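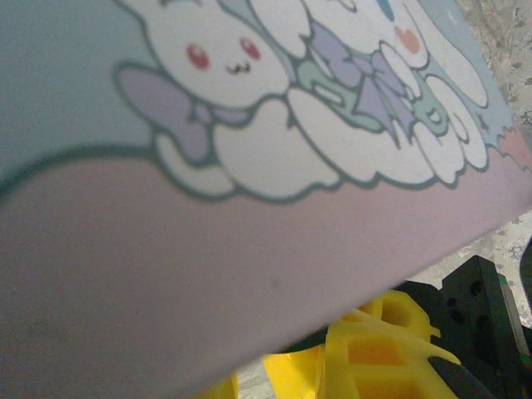
3.2 What we bought, and what we should have bought

When we wrote the budget in June, the gripper got one line and the arm got ten. I'd now do it the other way round. The arm has hardly troubled us, but printed yellow fingers are what meets the object, and they wear, crack and get redesigned every time somebody has a better idea (usually me).

Our first quote, from Endska, came to 778 euros for a set of machined fingers, with a long wait for spares. We went for printed ones instead and put 300 euros aside for filament, pads and screws. That was gone well before the Urkamden trials ended! Large rounded containers were the worst for it – a wide curved side asks a lot of a small pad, and we got through pads far faster than planned.

Figure 3. Wrist camera view, with a cartoon-print container close to the lens and yellow gripper parts along the bottom.

The wrist camera was cheap and I'd buy two next time, so that a spare is always in the drawer. We also left out household objects altogether, and had to find another 200 euros for them halfway through. Flutura, our planning sheet, now has a separate row for objects and another for finger parts, both reviewed monthly. The costs by month are in Table 2.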